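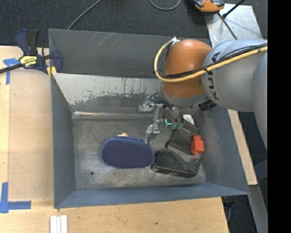
Ledden Center Widens Intake of Small Mixed Goods

The Ledden Reuse Center will begin accepting small mixed goods at its Takeda Street building in April, following a review of the items residents left at the counter over the past year. The new category covers pouches, soft cases, cords, padding, and small household accessories that do not fit the center's existing lines for clothing, books, and kitchenware.

According to the center's annual summary, 2,210 small items were received during the year. Of these, 798 were returned to use through the shop or passed to partner organizations. A further 277 were held for longer than three months while staff determined what they were or whether a missing part could be found. The remainder went to materials recovery.

Under the revised procedure, small goods are placed together in a gray sheet-metal bin with sloped walls, where unlike things often lie side by side. A navy blue pouch may rest against a wedge-shaped black piece of foam or rubber, with a dark gray rectangular item and its thin black cord next to them. Each item is then assigned to one of 2 streams, reuse or recovery. The earlier procedure used a separate tray for each type of item and left no suitable place for objects that could not be named at the counter.

The center has adopted metal bins for this work in place of cardboard cartons, which had to be replaced frequently. Stains and scuffs on the bin floor do not affect the goods placed there, and bins will be retired only when an edge or seam is damaged.

Residents are asked to observe the following when bringing small goods to the center:

Empty all pouches and cases, including inner pockets. The center cannot store personal papers, keys, or medication found inside.

Keep cords with the item they belong to. A cord delivered separately will be treated as a separate item.

Remove loose batteries and hand them in at the front desk.

Do not seal small goods in bags. Open boxes and baskets are accepted and will be given back on request.

Prindoment, which supplies shelving and storage to the center, has provided additional racks for the intake room. The racks will hold goods awaiting a decision, and the holding period will be limited to six weeks. Items not assigned by that time will move to materials recovery. The limit does not apply to goods that have been reported lost.

Nistent, the regional materials recovery contractor, will continue to collect foam, rubber, and mixed plastics from the rear entrance. Collection times are unchanged. Vehicles delivering donations should not stop at the rear entrance before 10 a.m.

There is no charge for leaving small goods, and no appointment is needed for quantities that one person can carry. Schools, offices, and clubs with larger quantities should contact the intake desk in advance. A printed list of accepted items will be available at the Takeda Street counter and at the Ledden public library.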